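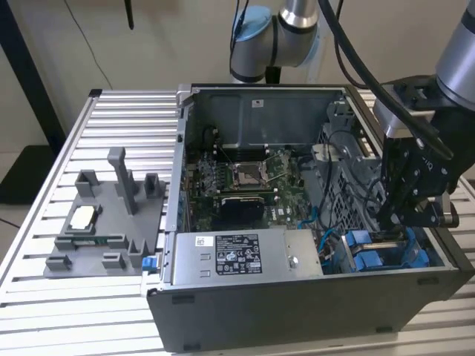 The basement

12 January 2026

We have lived in this house for 21 years, and in all that time I have thrown out one thing on purpose. It was a fondue set, and my wife still brings it up.

Everything else went to the basement. I used to think of the basement as storage, the way you think of a savings account as money you'll get to one day. Then in November the water heater let go during the night, and I got to go down there in rubber boots and meet my savings.

The damage wasn't terrible. An inch of water at the low end, less at the other. The insurance man walked through with a tablet and asked me what had been in the boxes along the back wall, and I had to tell him I didn't know. He asked what they were worth. I said I didn't know that either. He wrote something down, and I would pay good money to see what it was.

So I've spent the winter so far sorting. My plan was to do it over a weekend. I've now given it every Saturday since Thanksgiving and I can see a fair amount of floor, mostly near the stairs.

Some findings, for those of you who also have a basement.

The first thing is that I apparently believe in cardboard. There were boxes down there holding only other boxes. I kept the box for every appliance in case it had to go back, and then the appliance died of old age and I kept the box anyway, flattened, out of respect. The box for the Ullitz dehumidifier was in wonderful shape. The dehumidifier itself quit years ago, and I can't say where it went, though I have the warranty card, filled out in pen and never mailed.

Wet cardboard, by the way, weighs as much as a person. I carried it up in armfuls and it came apart on the stairs, so there's a brown trail through the kitchen that has survived two moppings.

Then there are cables. I had a plastic tub of cables, and behind it a second tub, which I must have started when the first one filled up and I decided the problem was capacity. I own cords for printers I don't remember hating. I own a charger for a phone that flipped. There's a flat gray ribbon thing that I showed to my daughter, who is in college and supposed to know about this stuff, and she held it up and said "is this a belt?"

I kept six of them. I couldn't tell you why those six. They looked like they had some fight left.

The computers were harder. We had four down there, if you count the laptop with no screen. Every one of them went down the stairs with the same sentence attached, said by me: "I just need to get the pictures off it first." I have said that sentence across several presidencies. The oldest is a beige thing that my wife did our taxes on, and it has a sticker of a frog on the side that both children deny. I was pretty sure the baby pictures were on it. I was also pretty sure they were on the next one, and the one after.

For a month I treated this as a job for some later, better version of me, the one who owns a label maker. Then Michalis Stefanou from across the street came over to borrow our wet vac and found me sitting on an overturned bucket looking at the frog. Michalis fixes things. He fixed our garage door without being asked, while I was at work, and left no note, so for a week I thought it had healed. He looked at the computers and said the drives were probably fine and that the computers themselves didn't matter at all, the pictures were on the one little part and the rest was just furniture.

I wish someone had put it to me that way in the first place. I had been storing the furniture. It took him twenty minutes per machine and he used my own screwdriver, which I didn't know I had. It was in a coffee can. There were three coffee cans.

We plugged the drives into the laptop upstairs one after another, and I made everyone come look. My wife stood there with her arms folded, because she has heard me announce the baby pictures before. The first drive was taxes. The second was taxes and a game about a snail. The third had the pictures, the whole run of them, including 400 shots of our son's second birthday. He's a blur in most of them. In several there's only a rug. I guess digital cameras were new to us and we felt they had to be fed.

We sat at the kitchen table until late going through those. My wife unfolded her arms somewhere in the first summer at the lake. There's one of her mother in our old yard holding a hose and laughing at whoever has the camera, and none of us had any memory of it. I'd like to report that I then backed them all up properly in more than one place. I've bought the thing you do that with. It's on the stairs.

Getting rid of stuff, once you've decided to, is its own part-time job. Here in Umard the town will take electronics, but on certain Saturdays, at the old highway garage, with proof that you live here. I brought a water bill. The man wanted to see my license too. I'm not sure what kind of crime ring he thinks is out there smuggling dead printers across the town line, but he wasn't going to have it happen on his shift. Paint is a different Saturday. Tires you're on your own.

I tried to sell a few of the better things on Zukik, because my brother-in-law says he clears real money on there. I listed a set of bookends, a card table and an exercise bike. The bookends drew thirteen messages, all asking if they were still available. I said yes to each one and never heard from any of those people again. I've come to think it's something folks do to relax. A man did come for the exercise bike, looked at it a long time in the driveway, told me about his knee, and left without it. He was good company. The bike is back downstairs, in a dry spot.

The card table I put at the curb with a sign saying FREE. It sat there four days. I changed the sign to $10 and it was gone by dinner. I'm aware this is an old joke. I had heard it as a joke. I did not get the ten dollars.

Here's where I've had to be a little stern with myself – the stuff that's broken but could be fixed. That's the real population of my basement. A lamp that needs a socket. A chair that needs a rung. A radio that works if you lean on it. I've been telling myself for two decades that I'm the kind of man who fixes a chair, and the chair has been down there as evidence. My father did fix chairs. He had a bench and a vise and a row of baby food jars with their lids screwed to the underside of a shelf, and you could ask him for any size of wood screw and he'd reach up without looking. I have the jars. I moved the jars here from his house, full. They made it through the flood without a drop inside, every one.

I took the lamp down to Boutros, the hardware store on Mill Street, because if I was going to own a lamp that needed a socket I might as well find out what a socket cost. It was $2 and change. I had stepped over that lamp for eleven years. The woman at the register showed me how to tie the knot in the wire so it doesn't pull out, and she did it quickly, and then undid it and made me do it. There was a line behind me. I got it on the third try and a guy holding a toilet seat said "there you go."

The lamp works. It's also ugly, which I'd forgotten, and which I now believe had something to do with why it was in the basement.

The chair I glued. I don't want to talk about the chair yet.

What gets me is how much I didn't miss. Whole boxes came up those stairs that I couldn't have named under oath. If the heater had held on another ten years, I'd have gone on feeling rich in a general way, all that stuff right under my feet, and then some day the kids would've had to stand down there and guess which coffee can mattered. My sister and I did that at Dad's. We argued for an hour over a box of keys. Neither of us knew what a single one opened, and we split them.

I found my half of the keys, by the way. Back corner, on top of the paint. I called my sister to ask if she still had hers and she said of course she did, what was wrong with me.

So they stay. The jars stay. The frog stays too, though only the side panel of it. My wife wants to know what I plan to do with a side panel, and I've told her I'm going to hang it up, and she's asked where, and that's as far as we've gotten.

The new water heater has a pan under it and an alarm that goes off if the pan gets wet. It has gone off twice. Both times it was me, carrying a wet box past it. The dog won't go down there anymore, and I've got one wall left to do, the one with the Christmas stuff and whatever's behind the Christmas stuff. If anybody in town wants an exercise bike, it's still available.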